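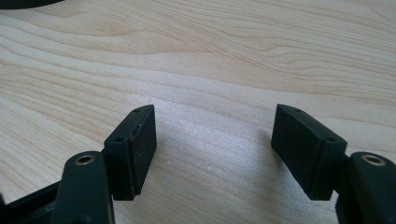 One of the worktops at Salem, pale wood with the grain showing.

Table testers wanted, January intake

Every furniture firm says its tops wipe clean. We have read a lot of brochures saying so and we don't believe most of them, our own supplier's included. Waneo is looking for people to live with a table for a month and tell us what they think of it, good or bad.

The tops are pale, clear-grained and go under the trade name Skomix. The maker claims the finish will stand up to tea, felt tips, hot plates and children. Perhaps it will. The last finish we were promised great things about was ringed by mugs inside a week, so you will understand if we'd like it tried in real kitchens before we put our name to it.

What you would do: eat, work, draw, roll pastry, whatever you normally do at a table. Wipe it down with whatever you normally use. Fill in a short diary, one page a week. Please don't baby it, and please don't attack it with a fork either – we had one of those last time and the results were no use to anyone.

You'll need a ground-floor room or a lift, and space for a table that seats four. No experience wanted. If you work in the furniture trade, or have a cousin who does, this isn't for you.

Payment is £258, sent once the fourth diary page is in. We collect the table. You can't keep it, and no, there is no prize draw.

We had 617 replies to the last call and a fair number were plainly copied from one another. Two or three lines in your own words about the table you use now will do far more for you than a page about your passion for design.

Write to Zorica Stoyanova at Waneo, reference 1162. Questions about delivery go to Essam Helmy, mornings only, before 11.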